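Visser Garderobenmodul: Notizen nach der Testphase

13. Mai 2018

Das Garderobenmodul von Visser wird als Nachrüstsatz für vorhandene Arme verkauft. Geliefert werden der Zweifingergreifer, eine Kopfkamera mit Halterung, das Steuergerät und eine Lizenz für die Software Cisto, die Greifpunkte an Textilien berechnet. Den Arm muss man selbst mitbringen. Ich verwende den Studness, den ich ohnehin hatte. Der Adapterflansch liegt bei und passt, die Schrauben sind allerdings zu kurz.

Einrichtung laut Handbuch: 15 Minuten. Gebraucht habe ich einen Abend. Der größte Teil davon ging in die Kalibrierung zwischen Kamera und Arm. Cisto verlangt dafür 27 Aufnahmen der Tafel und bricht ohne Zwischenspeicherung ab, wenn eine davon verwackelt ist. In Version 2 der Software soll das behoben sein, sie ist für August angekündigt.

Testaufbau: Schlafzimmer, Kleiderständer aus verzinktem Stahlrohr neben dem Bett, Oberteile auf Holzbügeln. Die Aufgabe lautet, den Bügel mitsamt Kleidungsstück zu greifen und auf die vordere Stange zu hängen. Ein Ständer mit zwei Stangen auf verschiedener Höhe ist für die Erkennung anspruchsvoller als eine einfache Stange, weil Cisto zuerst entscheiden muss, welche der beiden das Ziel ist. 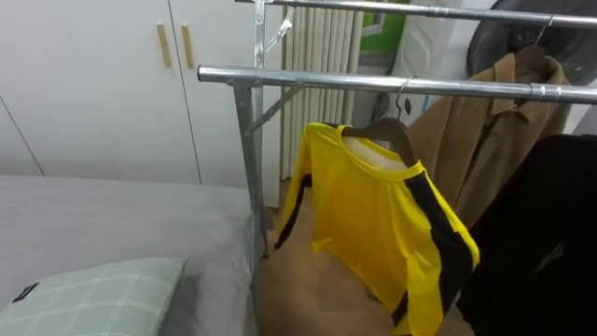
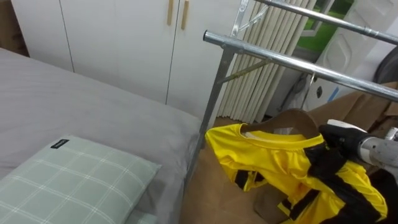
Das gelbe Oberteil mit den schwarzen Streifen aus Sicht der Kopfkamera, einmal auf der Stange und einmal im Greifer.

Zur Erkennung. Starker Kontrast hilft. Bei einfarbig dunklen Stoffen findet Cisto den Kragen deutlich schlechter und weicht auf die Schulternaht aus, was den Bügel beim Anheben kippen lässt. Abhilfe schafft eine zweite Lichtquelle von der Seite. Blanke Rohre erzeugen dann aber Reflexe, die als Kante gewertet werden. Ich habe die Belichtung deshalb fest eingestellt und die Automatik abgeschaltet (Menü Kamera, Unterpunkt Erweitert, nicht im Handbuch dokumentiert).

Zum Greifer. Die Schließkraft lässt sich in 10 Stufen wählen. Stufe 4 reicht für Hemden, für Jacken sind 6 oder 7 nötig. Darüber bleiben Druckstellen in weichem Stoff. Gefasst wird immer Stoff und Bügel zusammen. Das ist vom Hersteller so vorgesehen und funktioniert besser als der Griff am Haken, den man in der Software ebenfalls auswählen kann. Der Haken dreht sich im Holz, und der Arm steht dann mit dem offenen Ende quer zur Stange.

Im Vergleich mit dem Dristlow, den ich im letzten Jahr hier hatte, ist das Visser-Modul langsamer, hängt aber sauberer ab. Der Dristlow zog die Bügel beim Loslassen oft ein Stück mit. Beim Kabel liegt der Dristlow vorn: Visser führt es außen am Handgelenk entlang, bei voller Drehung spannt es. Ich habe es mit Klettband umgelegt.

Offen ist noch das Verhalten bei eng behängter Stange. Cisto kennt einen Mindestabstand zwischen den Bügeln, schiebt vorhandene Teile aber nicht zur Seite. Wer eine volle Stange hat, muss vorher von Hand Platz schaffen. Das Protokoll der einzelnen Durchläufe stelle ich als CSV ein, sobald ich die Zeitstempel bereinigt habe. Die Uhr des Steuergeräts läuft nach jedem Neustart wieder in UTC.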